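Getting back in the pool at 46

February 12, 2020
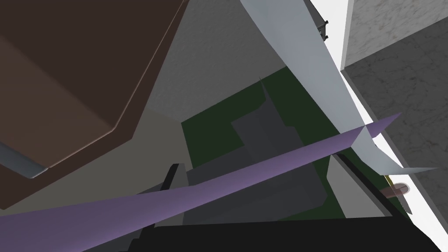

Brown block, pale grey wall.

So I have been swimming again since December, and a couple of you asked how it's going, so I'm finally sitting down to write about it with wet hair and a bowl of cereal.

Quick background for anyone new. I swam a bit in high school (badly, lane six, always lane six) and then didn't do a single lap for most of my adult life. I ran instead. I ran until my left knee started making a noise like somebody folding a bag of chips, and after that I mostly sat down. My doctor said swimming, my sister said swimming, and the woman who cuts my hair said swimming. Fine!

The pool in Rurdale is the old kind, with the tile that's a little rough on your feet and a clock on the far wall that I can't read without my glasses. It opens early and I go before work, four mornings a week if I'm being good. The first morning I did 4 laps and had to hang on the gutter breathing like a pug. A man in the next lane, who had to be seventy-five, asked me if I was all right. I said I was resting. He said, "Okay," and did a flip turn.

My big problem was my breathing. I was holding my breath the whole time my face was in the water and then trying to blow out AND suck in during the half second I had my mouth in the air. No wonder I was dying. Cempaka Hartono teaches the adult class over there and she had me just stand in the shallow end and hum into the water for what felt like a week. You feel ridiculous. But you can't hum and hold your breath at the same time, and once I started humming on the swim too, I could get down and back without stopping.

The other thing was my legs. Runners kick like they're riding a bike, apparently, all knee. My legs just sank and I dragged them along behind me like a couple of wet towels. Cempaka put me on my back with a kickboard held over my knees, and every time a knee came up it smacked the board. I hated that drill. I still do it, two lengths at the start, and I still hit the board when I'm tired.

What has changed so far? My shoulders are sore in a good way, and my shirts fit a bit differently across the back. I sleep like a log. The knee is quiet on the stairs now, most days anyway - I'm not going to go out and test it on a long run. I have not lost any weight, probably on account of the pancakes. Swimming makes me hungrier than running ever did, and there's a diner right between the pool and my office.

Gear talk, for the two people who care: I went through three pairs of goggles before I found some that don't leak, and they were the cheapest ones. Rinse them in plain water and don't wipe the inside with your thumb. I also bought fins and have used them twice.

My old running buddy Manolis Papadakis wants me to sign up for the open water swim over in Dresgate this summer. He sent me the link again last night. It's a lake, and there are weeds in it, and I have feelings about weeds touching my feet. I told him I'd think about it after I can do a straight half mile in the pool without grabbing the wall. I'm at 476 yards, so he's going to have to wait a little while.

If anybody has a trick for keeping water out of your ears, please put it in the comments. I've tried the wax kind and they fell out.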